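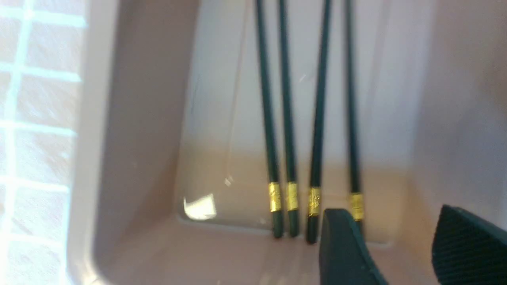 Great-gran's maiden name: Heremano or Hermano?

Family History Board > Surnames > Spellings and variants

collbridge_kate
Posted 17/03/2018

My aunt has always told us that her grandmother was born a Heremano and that the family came from Portugal. I have now got hold of the marriage entry, and the name there looks like Hermano, with no middle e. The father is down as a ship's cook. The marriage was in Collbridge, in July, and both of them signed with a cross.

I have put the name into the usual search sites. Heremano gives me 46 results and Hermano gives me 249, most of them in the wrong country. Has anyone come across the longer spelling before? My aunt is quite sure of it and has it written that way in the front of her Bible.

tinpot
If they both signed with a cross then neither of them could tell the clerk how to spell it. He wrote what he heard. I wouldn't put any weight on one letter.

oldmaps
Agree with tinpot. Search for both and for anything else it could sound like. Try Armano and Ermano as well, because the H often gets dropped. My own lot are in the records under five spellings and two of those are on the same page.

greyheron
I don't agree. The Bible counts for something. Who wrote the name in it, and when? If it was written by one of her children at the time, I would trust it over a clerk who had never met the family. If your aunt wrote it herself last year, that is another matter.

collbridge_kate
The writing is in old ink and it isn't my aunt's hand. The first four names are all in one hand and the later ones vary. She thinks her own mother did the first four. There is no date on it.

tinpot
So it was written by a daughter, who was told it by her mother, who couldn't write. You are back to what somebody heard.

greyheron
The daughter grew up with the name being said in the house. The clerk heard it once.

skundel_lane
Slightly off the point, but be careful with Portugal. We had a "Spanish" great-grandfather for years, and my mother cooked a Spanish dish every Christmas in his honour. He was from Sutherland. He had dark hair and had once worked on a boat. My mother still makes the dish.

collbridge_kate
Ha. My aunt says the same about her dark hair. I did one of the spit tests and it gave me 90 per cent British and Irish, with the rest split up between places I have no link to. No Portugal at all.

oldmaps
That doesn't rule it out. You don't get an even share from each great-grandparent, and the places on those tests get changed every time they update them. Mine lost Norway overnight. I would leave the test alone and look for the father. A ship's cook ought to turn up in crew lists.

tinpot
The test doesn't rule it in either.

greyheron
Crew lists are a good idea. They usually give age and place of birth. Do you have his first name?

collbridge_kate
Only an initial, J. The rest of it is under a blot. I can order a copy of the church register from the county record office for a few pounds, and that might be clearer than the one I have.

oldmaps
Order it. Look at the witnesses too. If one of them is another Heremano or Hermano, you have a second go at the spelling, and perhaps a brother.

skundel_lane
And ask your aunt for a photo of that Bible page before somebody tidies it away. Ours went to a jumble sale about 40 years ago and we have been sorry ever since.

collbridge_kate
Copy ordered. One witness on the entry I have looks like "M. Herman", but it runs into the edge of the page. I will ring my aunt tonight about the photo.

tinpot
Herman. That makes three spellings.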